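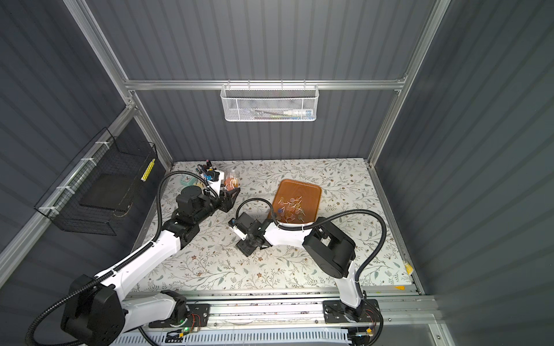
My setup so far, lollipops on the tray, mesh basket on the back rail

Lollipops keep sliding around on a tray, what do you put them in?
Posted by bitia_kitchen, 12/9/18

Hi all! I do a little candy table for our school craft sale and this year I went with wrapped lollipops, the fruity see-through kind with the short white sticks. Right now they're just in a pile on my brown wood-grain tray (the one with the raised rim) and it looks like I dumped out a trick-or-treat bag. Sticks going every which way. I love the tray with my leafy, flowery table cover so I'd really like to keep it. I also have a white wire basket hooked over the rail in back and a bigger black one on the side, so I could hang the candy up instead, but then can little kids reach it? I have 1,330 lollipops to get through over the whole sale (I know, I know, I got carried away with the bulk order) so whatever I do has to be quick to refill. Thanks!!

Wultent
Keep the tray! Get a block of floral foam, the dry kind, cut it to fit inside the rim with maybe a finger's width to spare, and cover it with wrapping paper. Then poke the sticks in. I make the holes first with a skewer, because the short sticks bend if you force them. Two blocks side by side filled my tray and it took me nearly 3 hours the first time, but that was mostly me fussing over the colors. I'd put the yellow and amber ones in the back and the blue and pink in front, they show up better against brown. Refilling is easy, you just drop new ones in the old holes. Go up a hole size if they start to stick.

Stojanovska
just put them in a mug

oder_and_sons
Foam is pretty but I gave up on it after one sale, kids pull one out and the whole block comes with it. If you do use it, tape it down to the tray. What I do now is lay them all the same direction in rows, sticks toward the customer, and only put out a couple of layers at a time. Looks neat for about ten minutes and then you straighten it again, no big deal. I'd leave the hanging baskets for your own stuff (tape, pens, price tags). Mesh is a pain with lollipops anyway, the sticks poke through and get caught. Keep the spare bags in a box under the table and top up from there.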